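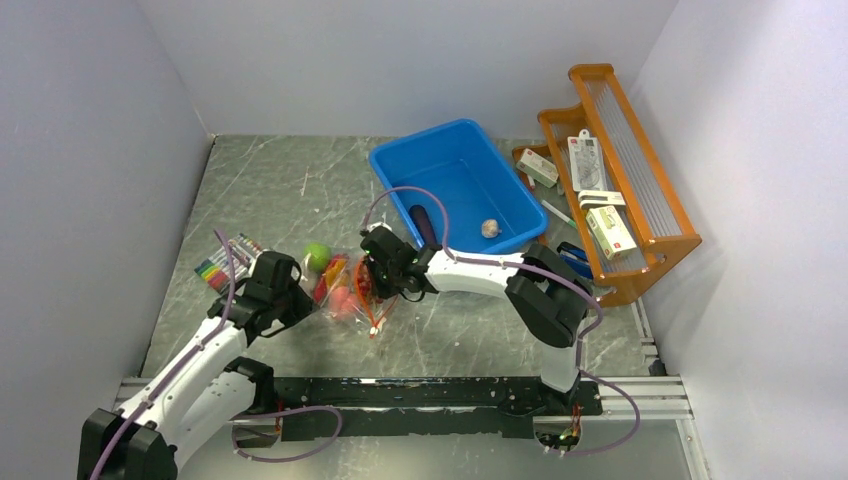
Fruit and a clear bag, on the marble-patterned top.

Search this site Enter keyword Go
Home About Us Bags Stockists Contact

About Clota

Clota sells bags for fruit. We started on Lindemann Street in Sonivville with 200 bags and a low opinion of the ones at the supermarket, and we have kept up both the trade and the opinion.

Our first bag, the Emineck, went through 397 trial packings before we let a customer near it. Most were apples. We ate a lot of crumble that January.

These days we send out nearly 3000 bags a month to grocers and school kitchens. Yes, they crinkle. We have had letters. A quieter one is in the works and so far it tears if you look at it sternly.

The shop counter is open until 4 p.m. Bring your own pears.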